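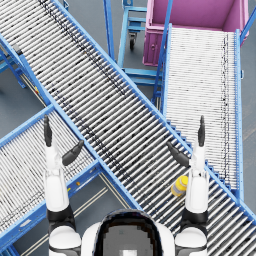

Roller conveyors with blue side rails.

The Long Way Round for a Jar of Honey

By Samuele Fiore

I have a jar of heather honey on my desk with 693 written on the lid in pencil, and I can't stop picking it up. The number belongs to a batch. Ring the packing shed at Clundden, read it out, and they'll tell you which hillside the bees were working and what the weather did that month (mine had a wet start and then a glorious fortnight in August). I rang. Of course I rang!

Small-scale honey is having a wonderful time of it. People who used to grab whatever was in the squeezy bottle now want to know about lime blossom and bramble, and why one jar sets hard as butter while the next stays runny until spring. The answer to that last one is mostly sugar. Nectar rich in glucose, like oilseed rape, turns solid in the comb if you leave it a week too long, and beekeepers will talk about it for as long as you let them.

Clundden sent 3802 jars out last season, all of them from hives within a short drive of the shed. The frames come in by van, get uncapped with a warm knife and go into the spinner four at a time. Then the honey sits. Two days in a settling tank lets the bubbles and bits of wax float up, and the smell in that room is extraordinary – hot grass, toffee, a bit of church candle. 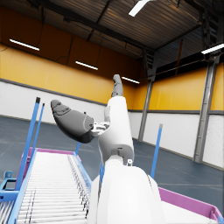 Does honey go off?
Kept sealed and dry, it will last for years. It may turn cloudy or grainy, and a bowl of warm water will loosen it again.

Heather honey is the awkward one, and my favourite. It's a jelly in the comb and won't spin out like the others, so it has to be pressed, slowly, through cloth. Stir it and it runs. Leave it alone and it thickens up again with tiny bubbles trapped all through it. The taste is dark and slightly bitter, marvellous on porridge and even better with a hard sheep's cheese.

If you'd like to go further afield, look for Pletov, a forest honey nearly as black as treacle, or the pale Zirnico acacia, so mild that you can put it in tea without changing the tea much. I tried both on buttered toast, side by side, and then had to make more toast.

The Clundden shed sells from the door between ten and four. Bring your empties, as they take fifty pence off the next jar, and ask for the broken comb they keep under the counter.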